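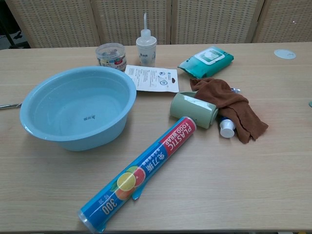 Wash-up table: blue basin, squeeze bottle, little jar, wipes. Card lies flat next to the basin.

Wash-up Table FAQ
Allport Craft Room, 142 Druvitz Street, Sosville
Last updated February 12, 2026

Quick answers first, longer stuff further down. If it's not on here, ask at the front desk or email.

What is the wash-up table?
A table with a basin on it. For hand washing small stuff -- brushes, beads, buttons, doll clothes, stamps, yarn samples. No plumbing. You carry water over and you carry it back.

Do I have to book?
Weekday mornings no, just walk in. Evenings and weekends yes. Slots are 90 minutes and that includes cleaning up, so stop early enough to wipe down.

What does it cost?
Free with membership. Day guests $3, pay at the desk before you start.

Where do I get water?
Sink in the back hall. Use the pitcher on the shelf under it. Please don't carry a full basin through the room, we have had floors redone once already. Fill it at the table, half way is plenty for almost anything.

Hot water?
Warm is fine. Nothing from the kettle. The basin is plastic and the table is wood.

Where does the dirty water go?
Depends what's in it.
Soap and regular dirt: back hall sink.
Acrylic paint water: settling bucket, marked, left of the sink.
Dye: dye bucket, the one with the tape on it.
Plaster, clay, grout: never the sink. Let it settle, pour off the top, scrape the rest into the trash.
Oil paint and solvents: not at this table at all, see below.

Can I clean oil brushes here?
No. Solvent cabinet is in the Illés room, separate sign-up, short safety talk first.

Can I bring my own basin?
Sure. Flat bottom please, the round bottomed kind slides around. Put your name on it if you want to leave it overnight. Things left past a week go on the giveaway shelf.

Is the blue basin for everyone?
Yes. It stays on that table. If it wanders off to the dye area we end up buying another one.

What about bottles?
Bring whatever you like as long as it's labeled with what's actually inside. Unlabeled bottles get thrown out, full or not. The long nozzle kind is good for getting into tight spots but cap it and stand it up when your done, lying down they leak.

I don't know what's in a bottle on the table. Can I use it?
Don't. Read the label, and if that doesn't help bring it to the desk. Same for jars.

Small parts keep going down the drain. Help.
Pour through the strainer. It hangs on the hook by the sink. Beads, findings, tiny buttons -- sort them into a jar with a lid before you start splashing, not after. Clear jars are best, you can see what you've got without opening them.

Can I use the wipes?
For the tabletop and sticky hands, yes. One or two, not eight. Close the flip lid after or the whole pack dries out. They go in the trash, never the toilet, even if the pack says flushable. Old building.

Do the wipes work on paint?
Wet acrylic, pretty well. Dry acrylic, no. Ink, no. For dry paint on the table get the plastic scraper from the desk. No metal scrapers, no scouring pads.

How do I protect the table?
Towel down before water goes in. Towels are in the crate under the window, used ones in the hamper. Drips are ok, puddles are not. If you see a white ring leave it and tell us, we have a paste for that. Please don't try lemon oil again.

Can I leave paper on the table?
Printed instructions are fine, just keep them on the dry side. If your kit came with a fold-out or a card with a QR code, take a photo of it before you start. We can't replace them and half the time the link is the only copy of the directions.

Can I move the screen?
Please don't. The woven panels are lighter than they look and they tip. It keeps splashes and conversation on one side. If you need more room ask us and we'll shift it, takes two people.

How wet can the screen get?
It shouldn't. Shake brushes into the basin, not over your shoulder. If it does get splashed blot with a dry towel, no rubbing.

Can kids use the table?
With an adult sitting right there, yes. Step stool by the door. Summer camp has the table every morning in July so plan around that.

Can I wash wool?
Small peices, yes. Cool water, no wringing, press it in a towel. Drying racks are in the hall. Whole sweaters don't fit in the basin, don't try.

Can I dry things on the table?
No. Rack or take it home damp. Plastic bags at the desk.

Somebody left it dirty. What do I do?
Tell the desk before you start so it isn't put down to you. We have over 2,000 members across all the rooms and most of them clean up fine.

What does clean mean?
Basin emptied, rinsed and wiped. Upright, not upside down -- it traps water underneath.
Lids on, caps on.
Table wiped dry, including the back edge.
Towels in the hamper.
Your things gone.

I lost something small.
Check the strainer, then the lost and found tin at the desk. Tin gets emptied end of the month.

Can I reserve it for a group?
Up to four people. More than that, book the Illés room, bigger table and its own sink. Group form is on the bookings page.

Something broke.
Just tell us. No charge for a first accident unless it's the floor.

When is the desk open?
Same hours as the building. If there's a back-in-five sign it really is more like ten, sorry. Leave a note in the box and we'll call you.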